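Table Wiper Wanted (Part Time, Two Spots, Olness Building)

Hi! I'm Liesl Aigner and I run the housekeeping crew at Sandhu, the short-stay apartment place on the east side of Olness. I'm looking for two people to join us part time, and I'm writing this ad myself because the last one made the job sound like something out of a spaceship and I got calls from engineers. Lovely engineers, but I need people who know how to clean a kitchen.

So, the job. You've probably heard we brought in machines this spring. We have floor robots from Sidix that do the hallways and the bare floors in the apartments, and they're good. They've taken over vacuuming and mopping almost completely, and my knees are thrilled. What they can't do is tables. Or counters, or stove tops, or anything where somebody has left their breakfast, their vitamins and a bag of oranges on top of the thing that needs cleaning. A second machine is coming that's supposed to handle that, with arms, and it has to learn from people who do it well. That's where you come in.

For half of each shift you'd be doing regular turnovers with the rest of us. The other half, you wear a small camera on your head and clean surfaces the way you'd do it at home. Flour, sugar, sticky stuff, crumbs, smears on varnish. You do it at your own speed, with your own habits, and the recording goes to the people at Sidix who are training the new machine. No script. If you're a lefty, wonderful, please apply, I've got too many righties. 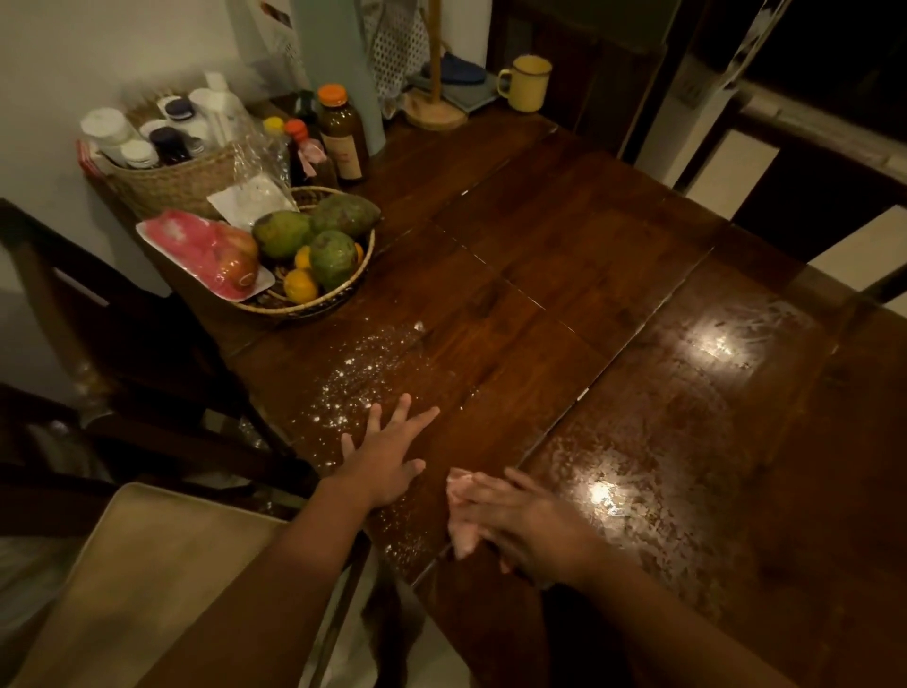 Pink cloth in one hand, white powder still to go. A table much like the ones you'd be doing.

I want to be straight with you about what this changes, because my crew asked me all of it in April and you should get the same answers.

Are the machines taking jobs? When the floor robots came in, floor work was a big chunk of everybody's day, and that chunk went away. We didn't let anyone go. Two people moved to laundry and guest check-ins, one of them likes it and the other one grumbles (she's allowed). The total hours stayed the same through the first season, and I have it in writing from the owners that they stay the same through the next one. After that I don't know, and I'm not going to pretend I do. If that worries you, ask me at the interview and I'll show you the letter.

What's different day to day? More bending over tables and less pushing a mop. More fixing things for the robots, too. They get stuck on rug fringe and chair legs and somebody has to go rescue them. You'll also be asked for your opinion a lot, which took some getting used to! The Sidix people want to know why you lift a basket and wipe under it in one apartment and go around it in another, and at first my crew just said "because." Now we have half-hour talks about it over coffee on Tuesday and I've learned things from people I've worked next to for years.

And the camera? It's light, it goes on with a strap, and it only runs while you're doing recorded cleaning. You switch it on and off yourself. It doesn't get used to check on your speed or your breaks. I pushed hard for that one and it's in the agreement you'd sign. We never record with guests in the apartment.

The practical stuff:

33 hours every two weeks, mostly mornings, starting at 8:30.
Pay is the same as the rest of the housekeeping crew, plus a $475 bonus when you finish your first 6 weeks of recording.
Paid training, lunch on site, and a locker that closes properly.
You can drop the recording half any time and stay on for regular turnovers.

What I need from you: you've cleaned for a living, or you've kept a busy house running and can tell me how you do it. You can stand for a few hours and reach across a big dining table. You're careful with other people's things, you notice the sticky ring under the bottle, and you put stuff back where you found it. English helps but you don't need much of it, we've got four languages in the break room already.

What I don't need: a résumé with a nice font, any computer experience, or an opinion on robots one way or the other. We have a few skeptics on the crew and they make the best recordings, so come as you are.

To apply, stop by the front desk at Sandhu any morning and ask for Liesl, or leave your name and phone number with whoever's there. I'll call you back myself, usually in the evening after my own shift. The interview is a chat and one table to wipe, so wear shoes you can stand in.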